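Actas y acuerdos | Vida de la casa | Residencia Tivedberg
Jueves, por la secretaría de la asociación de residentes

Acta de la reunión ordinaria de la casa

Empezamos a las siete y diez de la tarde en la sala de abajo, un poquito tarde, como casi siempre, porque había que esperar a que saliera del horno el bizcocho de la segunda planta (muy rico, y así consta en acta a petición de los presentes). Estaban representadas las tres plantas y también el ático, que llevaba varias reuniones sin venir y al que recibimos con mucho cariño.

1. Lectura del acta anterior

Se lee y se aprueba con una corrección: donde decía que la lavadora grande quedaba reservada los domingos para ropa de cama, debe decir los domingos por la mañana. La tarde sigue siendo libre. Desde el ático preguntan si las mantas cuentan como ropa de cama, y se acuerda que sí, aunque los cojines no.

2. Cuentas

En la caja común quedan 700 euros después de pagar el arreglo del grifo del office y las bombillas de la escalera. La primera planta propone guardar una parte para las sillas del patio, que cojean desde el verano, y a todo el mundo le parece bien, pero sin prisas. Se verá en la reunión de noviembre, cuando llegue el recibo de la calefacción y sepamos dónde estamos.

3. Habitación de invitados y limpieza de colchones

Fue el punto más largo de la tarde, y con razón. La habitación de invitados se usa cada vez más, lo cual nos alegra muchísimo (han pasado por ella madres, primos y hasta una abuela que enseñó a media casa a hacer croquetas), pero entre visita y visita no estaba nada claro quién deja preparada la cama ni cómo. Hubo quien se encontró migas y hubo quien se encontró la sábana bajera puesta al revés. Sin reproches, que quede escrito, pero convenía hablarlo.

Se explica el repaso que queremos hacer con el colchón desnudo, antes de poner la funda limpia. El acolchado va cosido en dibujos redondeados, como nubecitas, y las migas y las pelusas tienden a meterse en las costuras hundidas, de modo que pasar la mano por encima no basta. Se propone cepillo de mano de cerdas suaves y pasadas cortas, siempre en la misma dirección, recogiendo en el recogedor blanco.

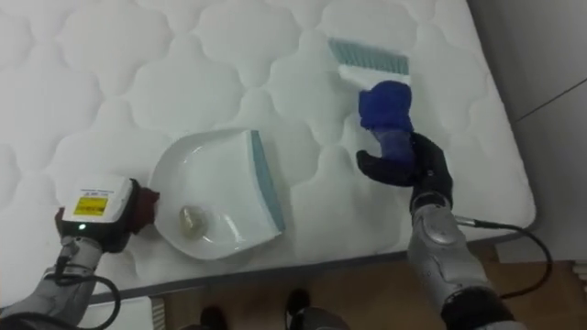

El cepillo y el colchón acolchado, en las dos fotografías.
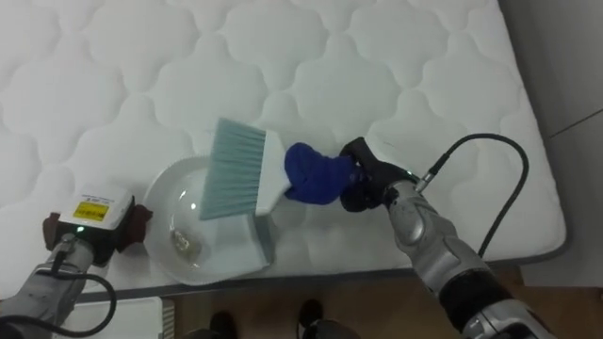 4. Acuerdos sobre el punto anterior

Después de darle unas cuantas vueltas, y de un pequeño debate sobre la aspiradora que resumimos más abajo, se acuerda lo siguiente:

- Quien recibe a la visita retira las sábanas el mismo día en que se marcha y las baja al cesto del lavadero.
- Se cepilla el colchón entero antes de hacer la cama, costuras incluidas, y también la banda gris del canto, que se nos olvida a todos.
- El recogedor y el cepillo de colchones se guardan en el armario del pasillo, en la balda de en medio. No se usan para el suelo. Se insistió bastante en esto.
- Los papelitos, envoltorios y demás cosas pequeñas se recogen aparte y van directos a la papelera, antes de dar la última pasada.
- Si se deja un cuenco de cristal en la habitación, se lava y se devuelve a la cocina. Faltan cuencos desde hace semanas y todos sospechamos de todos, con afecto.
- La ventana se deja abierta un buen rato por la mañana, si no llueve.

Sobre la aspiradora: la tercera planta defendió con entusiasmo que con la boquilla estrecha se acaba antes. La primera recordó que la nuestra, la Eklow, tiene la boquilla rajada por un lado y podría enganchar la tela. Se decide pedir el recambio y, mientras llega, seguir con el cepillo. Si después alguien prefiere la aspiradora, que la use, y tan amigos.

5. Ropa de cama nueva

Se presentan dos presupuestos para fundas y protectores. El de la tienda Mkhize sale por 103 euros con el envío incluido. El de Brovness es algo más alto, aunque las fundas llevan cremallera por tres lados y eso, a la hora de ponerlas una sola persona, se agradece muchísimo. Votan 9 personas a favor de Mkhize y el resto se abstiene, con la condición de mirar las cremalleras la próxima vez. El color será blanco. Hubo una propuesta de mostaza que se escuchó con respeto.

6. Ruegos y preguntas

La segunda planta ruega que se etiqueten los táperes de la nevera. Desde el ático piden que la puerta de la terraza no se cierre con llave antes de las diez. La primera pregunta si alguien ha visto un paraguas verde con mango de madera, que no es muy bueno pero es un recuerdo. Se ofrece la sala para la merienda de bienvenida de los nuevos residentes y se anotan tortillas, una empanada y bebida.

Se levanta la sesión a las nueve menos cuarto. Las sillas se quedaron recogidas y los platos, fregados.

Comentarios (4)

Segunda planta: Gracias por el acta, ¡qué bien contado lo del bizcocho! La receta la cuelgo en el corcho esta semana.

Ático: ¿El protector también se lava el domingo por la mañana o puede ir entre semana? Lo pregunto porque tengo visita el jueves.

Secretaría: Entre semana sin problema, siempre que la lavadora grande esté libre. Apúntalo en la hoja de la puerta, por favor.

Primera planta: Ha aparecido el paraguas, estaba detrás del radiador de la entrada. De los cuencos seguimos sin noticias.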